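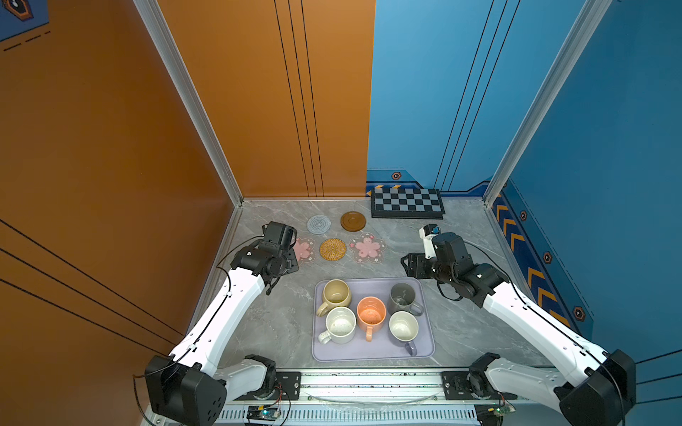

**womberg_woodpusher** wrote:
I want to stop losing pawn endings I should be drawing. I'm rated in the 1500s at the Womberg club and my openings are fine for that level, but once the queens come off I play on feel and it costs me. I've started setting positions up by hand in the evening instead of clicking through them on a screen. A black and gray folding board like the one toward the back of the marble-patterned tabletop is what I use, and I find the low-key colors easier to look at for an hour than bright green and white. My question is about material. Do I work through one endgame book from front to back, or pick the endings that come up in my own games?

---

**Dindo Ocampo** wrote:
Your own games. I went through 172 of mine last January and sorted the ones that reached an ending. Most were rook endings with pawns on both sides. Bishop and knight mate came up zero times, and I had spent two weeks learning it.

---

**vuren_rook** wrote:
> Bishop and knight mate came up zero times

Same for me, but I don't agree with the conclusion. If you only study what you already reach, you keep steering into the same endings and avoiding the rest. I traded into a lost king and pawn ending three times in one tournament and never knew it was lost until the other guy showed me afterward. It wasn't in my "common endings" pile because I didn't recognize it as one.

Front to back. Skip the mate if you want.

---

**Dindo Ocampo** wrote:
Three times in one tournament would put it in my pile.

---

**Florante Umali** wrote:
I coach juniors at Emumbridge and I use a short list before anything else:

- opposition, with and without spare tempi
- the rook pawn exceptions
- Lucena and Philidor
- outside passed pawn

The medium doesn't matter much for learning the ideas, but it matters for tournament play. Kids who train only on a phone miss long diagonals over the board. What I ask for is a plain set and a board that lies flat. Any checkered board in gray and black with a raised dark rim, like the one in the picture below, is good enough for this.

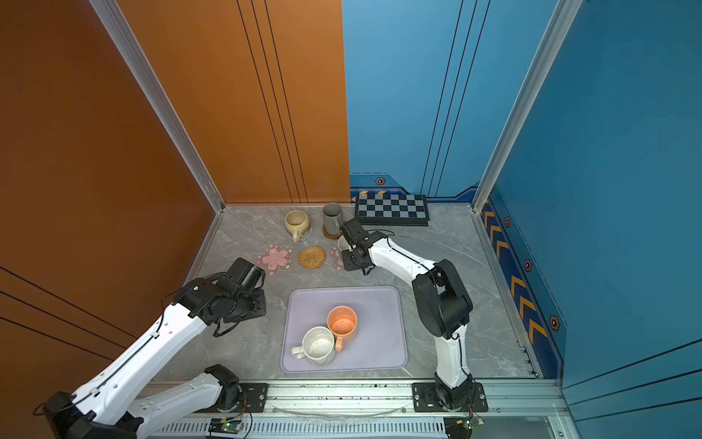 As for the order of study, I'd do the king and pawn material first no matter what your games look like. Every rook ending can turn into one of these when the rooks get traded. A simple drill is to put one king and one pawn against a lone king on a board like that gray and black one by the blue wall, say out loud whether it's a win or a draw with each side to move, then play it out. Do ten a night. Move the whole position one file over and do it again.

---

**vuren_rook** wrote:
I'd argue with the rim. It gets in my way when I slide a rook along the first rank. Flat roll-up for me.

---

**Florante Umali** wrote:
Lift the rook.

---

**dalisay_b4** wrote:
Disagree on saying it out loud at home, my wife asked me to quit after two nights. Writing it down works. I keep a notebook with the position, my guess, and the right answer. The book I have has 600 positions and I'm up to the rook section. Rating went from stuck to slightly less stuck.

Also, don't skip Philidor because it looks easy. I knew the setup and still let my rook drop off the third rank too early with 3 minutes on the clock.

---

**womberg_woodpusher** wrote:
Thanks, all. I'll do Florante's list first and then go through my own losses. One follow-up. When you play these out alone, do you check with an engine right away or finish the line first?

---

**Dindo Ocampo** wrote:
Finish first. If you check after each move you're just copying.

---

**vuren_rook** wrote:
On that we agree. Tablebase at the end, and write down the first move where you went from draw to loss.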